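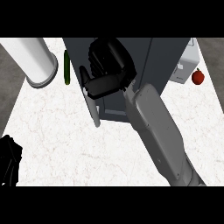 Staff on the evening shift at Plillix had asked, before anything was installed, whether the arms would be taking over the kitchen or only the parts of it that make wrists ache. The question was put at the first briefing in May and has shaped the programme since.

Simulated view of the preparation counter. Two arms share the marble worktop; one gripper is held over the dark grey unit, with a cucumber and an apple also set out.

Automation in the Staff Kitchens

This gallery accompanies the workplace report on the Plillix catering site, which is operated by Ganis and prepares meals for three neighbouring offices. The site employs 22 people. Under the arrangement agreed with staff, repetitive handling at the counter is to pass to a pair of robot arms in stages, while menus, tasting, allergen checks and service remain with the kitchen team. Each task is rehearsed in simulation before it is tried on the premises.

What changes for staff

Two new duties have been added to the kitchen rota. The counter lead decides which tasks are released to the arms on a given shift and may withdraw any of them without giving a reason. The rehearsal reviewer watches simulated runs with the engineers from Kandow and records where the motion differs from what a cook would do — reaching across a neighbour's space, for instance, or approaching a handle from an awkward side. Both duties are paid at the supervisory rate and are open to all grades.

Training is provided by D'Amico during working hours. The course takes three half-days and assumes no technical background. Staff who prefer not to take part keep their present duties, and this is noted in the rota so that the question is not raised again each month.

Concerns recorded so far

Kitchen assistants have asked for clearer notice when a task is about to change hands, and for the counter to be kept at its present height. Notice is now given at the start of the shift. The height of the counter is under discussion with Ganis, as is the length of the afternoon break, which several assistants would like to see moved to 3 p.m.

Comments from employees at the site may be left with the counter lead or sent to the catering office at Plillix.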